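Sorting and storing plush toys and small items in open bins
Plisotitz Household Help, Storage and Care section

Posted by Endgate

Our community room keeps a supply of soft toys and small play items, which are laid out on a covered table, sorted, and returned to plastic bins. The stock list stands at 242 pieces. The long-haired toys present the greatest difficulty. Their pile mats in storage and takes up a great deal of space.

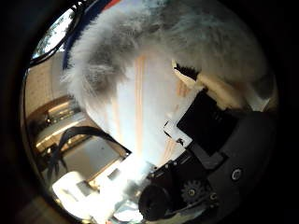
Pylypenko asked under an earlier post whether long pile should be brushed before storage or after. We have been unable to settle the matter and would appreciate guidance on that point as well. We also wish to know whether hard and soft items may share a bin. At present the table holds both kinds while sorting is under way, with a blue bin set on the cloth.

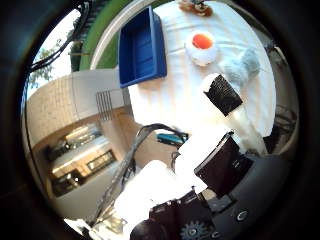 Please state the size of your bins. Advice on sharing depends on it, and the post does not give it. (Comment by Dretadent)

The bins measure almost 400 millimeters on the long side. (Endgate)

Posted by Dretadent

Thank you for the measurement. The following practice is recommended.

Brush long pile before storage, using a wide-toothed comb and working from the tips toward the backing. Toys that have been washed must be fully dry at the seams. Place them in the bin with the pile facing up and do not press them down to make room.

Hard items should be kept in a separate bin. Where only one bin is available, place a clean folded cloth between the two kinds. Items with cords or loose threads should be wrapped individually, as threads catch in long fur and are difficult to remove without cutting.
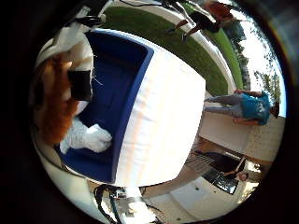
Blue-rimmed, tray-like object with a white cloth inside and a shaggy orange-brown item against its interior.

Lids are advisable for storage longer than two months. For shorter periods an open bin is acceptable, provided that it is kept out of direct sun. Colored pile fades, and white pile may turn yellow.

Posted by Pylypenko

We just use pillowcases. No complaints so far.

In reference to sun, please consider which side of the building the bins are kept on. Ours stood near glass doors from spring until December and the top layer had to be replaced.

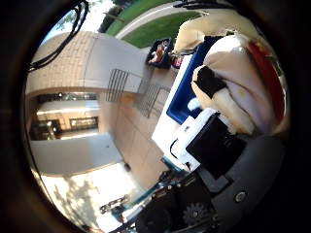

Building exterior, with shaded glass doors and sunlit ground.

A north-facing closet has been satisfactory for us. I cannot advise on combs.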